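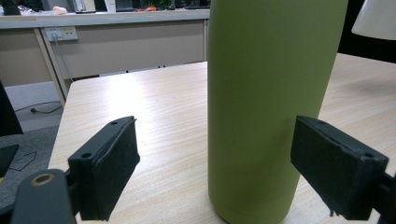

Attachment 1: green bottle, lower body and base seam.

Ticket 455
Opened by: Domenica Lanz
Assigned to: Teodoro Cuautle
Category: Drinkware, odor and residue
Status: Closed

Reported problem
Stale coffee smell in the green bottle after normal washing. Started in August. Reporter washes by hand with Prantl liquid, rinses once, and caps the bottle the same evening. Dishwasher not used. No leak reported at the base.

Log

08:40 Asked reporter which parts are removed for washing. Answer: cap only. The gasket inside the cap has never been taken out.

08:55 Asked for the full set used on the table, to rule out mixed-up lids.

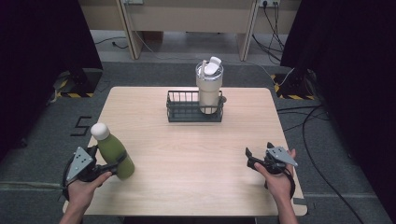 Attachment 2: green bottle with white cap; cream tumbler in the wire basket.

09:10 Lids are not mixed up. The bottle has its round white cap and the tumbler has its own flip lid. Advised reporter to store both items with lids off until this ticket is closed.

09:30 Procedure sent:
1. Pull the gasket with a blunt pick. Do not use a knife.
2. Soak cap and gasket for 2 hours in warm water with baking soda.
3. Fill the bottle with the same mix and leave it uncapped.
4. Rinse everything twice. Dry upside down overnight.
5. Refit the gasket with the flat side toward the cap.

14:15 Reporter found brown film under the gasket. Bottle interior clean. Cause is the gasket groove.

14:20 Ferdinand Lanz asked whether the same soak can be used on the white glazed piece.
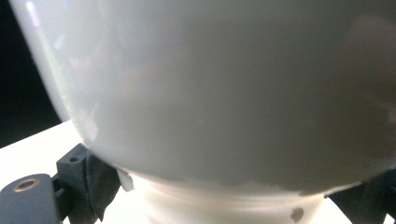

Baking soda soak is fine for glazed ware, but it will not help with the complaint in this case, a dull ring left by hard water. Use diluted white vinegar on a soft cloth, then rinse. The wide curve is smooth and wipes off in one pass. The foot has faint ridges running around it, so go over that part with a soft toothbrush. No scouring powder on the gloss.

Next day, 07:50 Reporter confirms no smell in the bottle. Replacement gasket not needed. Ring on the white piece reduced, second pass planned.

Resolution: gasket cleaning added to the weekly wash. Related: ticket 127 (tumbler lid, same film).

Zandton Household Support | Contact the help desk | © Zandton | Back to top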